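El acceso a Maruvau tendrá nuevo alumbrado antes de las lluvias

La junta vecinal de Maruvau aprobó la renovación del alumbrado en el acceso al pueblo, un tramo de 546 metros entre la última curva y el cruce con la carretera comarcal. Los trabajos empezarán en agosto y los hará la empresa Tarwood, que ya se ocupó del camino del depósito.

El proyecto prevé cambiar seis luminarias y revisar el tendido aéreo en todo el recorrido. Los postes se mantienen, salvo que la inspección previa aconseje sustituir alguno. También se limpiará la vegetación de la cuneta y se repintará la línea del borde, muy gastada según el informe que presentó la técnica Renu Kanaujia.

"De día se circula bien, pero al anochecer y con el cielo cerrado el borde de la calzada no se distingue", explicó Kanaujia durante la reunión. Los vecinos llevaban tiempo pidiendo una solución, sobre todo quienes vuelven andando desde la parada del autobús.
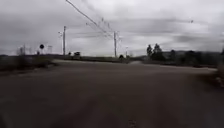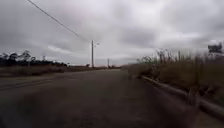
El acceso a Maruvau, en una jornada de cielo cubierto.

Durante las obras se cortará un carril entre las nueve de la mañana y las cuatro de la tarde. El paso será alternativo y lo regularán dos operarios. Naveen Mittal, encargado de Tarwood, calcula que las esperas no pasarán de unos minutos, aunque recomienda a los camiones que van al almacén de Saxena usar el desvío por el norte - el firme es peor, pero no hay cortes.

El autobús mantendrá su horario. La parada, en cambio, se trasladará 300 metros en dirección al pueblo mientras se trabaje junto al cruce, y un cartel provisional indicará el lugar.

Pushpa Goel, que tiene un puesto de fruta a la entrada de Maruvau, preguntó si la luz se cortaría también en las casas cercanas. La respuesta fue que habrá dos interrupciones breves, ambas por la mañana, y que se avisará la víspera con una nota en cada puerta.

Quedó fuera del acuerdo la ampliación del arcén, que Hemant Kandpal había propuesto incluir en la misma obra. Kandpal pedía ensancharlo en los 400 metros más próximos al pueblo para que se pueda caminar sin pisar la calzada. La junta volverá a tratar el asunto cuando reciba el presupuesto.

Los planos pueden consultarse en la oficina vecinal, por las mañanas, hasta el inicio de los trabajos. Las observaciones deben entregarse por escrito en la misma oficina.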